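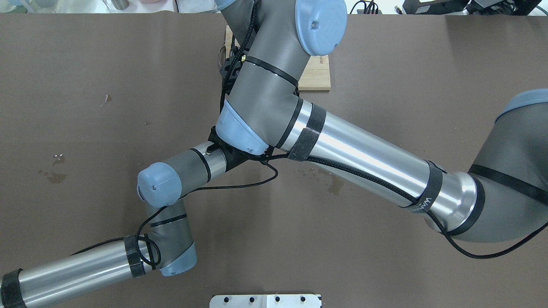 **What is the best way to cover a work table with brown paper so it stays flat?**

Posted by Akinyi Kinyua, March 22, 2022

I have a table in the spare room that I use for gluing, sanding small pieces and painting edges. I want to cover the whole top with brown paper and change it when it gets dirty. I tried it once with paper from a roll and it wouldn't lie flat. The ends kept curling up, and when I set a thin wooden board on top and slid it, the paper moved along with it and bunched up at the front.

I don't want to glue anything to the table. It belonged to my aunt and the top is in good shape. I also don't want to spend much, or I would just buy a mat. Is there a usual way to do this? Should I use one layer or several?

**Kanini Koech**

Use heavy paper, cut it longer than the table, and fasten it on the underside instead of on top. The curl comes from the roll, and paper that has been pulled tight over both ends can't curl.

The way I do it:

1. Wipe the table and let it dry. Any crumb left under there will show up as a bump later and you will hit it with your pencil.
2. Cut the paper 6 inches longer than the table at each end.
3. Lay it with the curl facing down, so the ends want to bend toward the table.
4. Fold one end under and tape it to the underside with masking tape. Press the tape down well.
5. Go to the other end, pull the paper snug with both hands, and tape that end too.
6. Smooth from the middle outward with a dry cloth.

If the table is wider than the roll, run two strips the long way and overlap them by a couple of inches. Put the overlap toward the back where you don't work, and have the front strip on top. Tape the seam with the same masking tape. It will leave a small ridge, which bothers me when I write but not when I glue.

For paper, ask for the kind sold for covering floors during painting. Ordinary wrapping paper for parcels is too thin and tears at the corners. I use the Balogun heavy roll from the paint store in Nenville. I have also used flattened grocery bags when I ran out, and they were fine apart from the creases.

I would stay with one layer. I used to put down three, thinking I could peel off the top one when it got messy, but glue went through in a few spots and stuck them all together. The layers also slide on each other, and it sounds like sliding is your main trouble already.

Test the tape on the underside of your aunt's table before you do the whole thing. Leave a piece on overnight. Old finishes can lift, and it would be better to find that out in a hidden place. If it does lift, use spring clamps along the ends and skip the tape.

**Juker**

just get a mat. paper is a waste if you're changing it all the time

**Korkow**

I did paper for years and changed to a mat last May, so I can compare them a little.

Paper is better for paint and glue. You write notes on it, wipe your brush on it, and throw it out. A mat is better for sanding and for anything where you push down hard. Mine is plain brown rubber with a dull surface and it doesn't slide. It took two weeks under some books to lose the curl from shipping, and it smelled for longer than that. Dried wood glue pops off it if you bend it. Paint doesn't come off at all.

About the board moving around: the paper isn't the only thing to look at. If you are cutting or sanding on a small board, put a square of rubber shelf liner under the board. It costs very little and it grips paper fairly well. Or clamp the board at the table edge with a scrap of wood under the clamp jaw so you don't dent the top.

If your board has printing on it from the lumber store, turn that side down or sand it off before you set wet work on it. I had the ink come off on a piece of pale maple and had to sand the whole face again.

I agree with Kanini about testing the tape. I'd also take the tape off every few months even if the paper still looks clean. The old tape on my table got hard and I had to scrape it off with a plastic card and some vegetable oil.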